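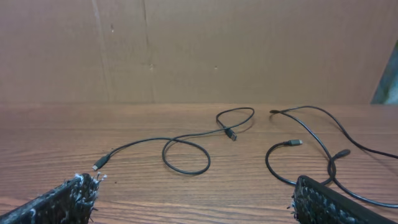

Questions about our holiday flat in Zurkmont

When can we arrive?
From 2 in the afternoon. The key is in the box beside the door, and we send you the code by e-mail.

Is there a supermarket near?
Yes, the small shop in Bárány street is open until 8.
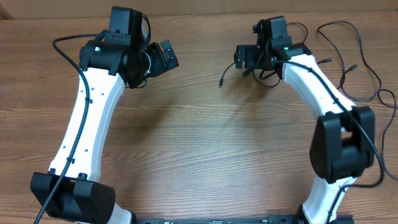 On Sunday it is closed, so please buy your bread on Saturday.

May we bring a dog?
One dog is welcome. Please tell us when you book.

Is the heating included?
Yes, also in March.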